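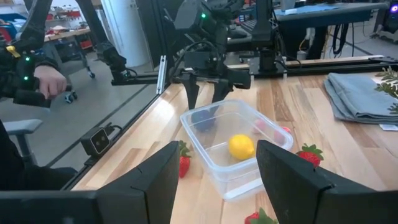
Station 5, sorting into clear bin. Operator at left with hand controller.

Dastach site, two-arm station, walkthrough checklist
Filled in by: Fulvio Rinaldi
Month: December

1. Operator seated outside the frame posts
OK. The chair is close, though. Somebody over six feet will have a knee on that post by lunch.

2. Table top clear of items not in the task
NOT OK. Towel and a paper tag left on the right side. I was told the towel is "part of the set." Then put it on the setup sheet.

3. Operator can reach the stop button without standing up
OK on second try. Had to move the chair.

4. Breaks logged
PARTIAL. Log shows 977 runs for the month and two breaks. I don't believe either number. Drarnevar says the station "frees people from repetitive work." The people I talked to used to pack produce by hand, and now they squeeze a controller 300 times a shift. Sore thumbs in place of sore backs. Ask them which they prefer before printing the poster.

5. Training record on file for each operator
NOT OK. Three names on the shift list, two records. Teklow supplied the training and says the third is "in process." Same answer as last visit.

6. Cables off the floor
OK at the station. Check the aisle again after the move.

7. Staffing notice posted
NOT OK. Greco promised in writing that no packing jobs would go before spring. Notice was up in the break room, now gone. Put it back.

Open items go to the shift lead. Recheck item 5 first.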